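# Capítulo 7. La luz natural y la superficie habitable

## 7.1 Planteamiento

Toda vivienda se proyecta dos veces: una en planta, donde se reparten los metros, y otra en sección, donde se decide cuánta luz recibe cada uno de ellos. Los capítulos anteriores se ocuparon de la primera operación. En este se aborda la segunda, con especial atención a los espacios bajo cubierta, en los que la altura libre varía de un punto a otro y la superficie construida difiere de la que realmente puede ocuparse.

El alumno deberá manejar con soltura tres conceptos: *superficie útil*, *superficie de iluminación* y *altura mínima computable*. Los dos primeros se definieron en el capítulo 4; el tercero se desarrolla en el apartado 7.3.

## 7.2 El caso de Grurside

El conjunto residencial de Grurside servirá de hilo conductor. Se levantó en la ladera norte de Neden, sobre una parcela de 3.282 metros cuadrados, y en su origen destinaba las plantas altas a trasteros y tendederos. La reforma posterior incorporó esas plantas a las viviendas - una decisión discutida en su momento - y obligó a revisar la cubierta completa.

La superficie ganada fue de 1.575 metros cuadrados construidos, de los cuales hasta 600 quedaron fuera del cómputo por falta de altura. La memoria del proyecto distingue dos bloques:

- **Bloque Zulu**, con cubierta a dos aguas y pendiente pronunciada. Los dormitorios se sitúan bajo la cumbrera y los armarios ocupan el arranque de los faldones.
- **Bloque Edlow**, con cubierta a un agua. La cocina y la estancia comparten un único espacio abierto hacia la parte más alta.

En ambos se descartó la apertura de buhardillas verticales, que habría alterado la línea de cornisa, y se optó por ventanas integradas en el plano del faldón. A igual superficie de vidrio, un hueco inclinado recibe una porción mayor de cielo que uno vertical; como contrapartida, exige mayor cuidado en el encuentro con el material de cobertura y una protección solar eficaz durante el verano.

## 7.3 Altura y cómputo

Se entiende por altura mínima computable aquella por debajo de la cual una superficie deja de contabilizarse como útil. Su valor depende de la normativa aplicable y debe consultarse antes de iniciar cualquier tanteo. En los ejercicios de este capítulo se indicará en cada enunciado.

Conviene dibujar la sección a escala antes de calcular. Un error de 200 milímetros en la posición del forjado desplaza la línea de cómputo a lo largo de todo el faldón y modifica el resultado final de manera apreciable. 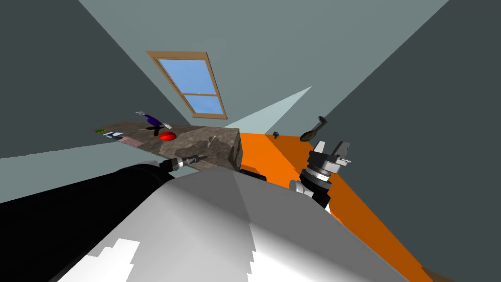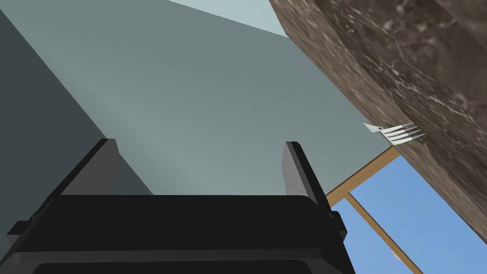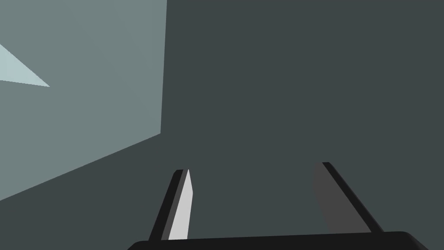 *Figura 7.1. Imágenes generadas por ordenador. En la primera, ventana de cubierta con marco de madera.*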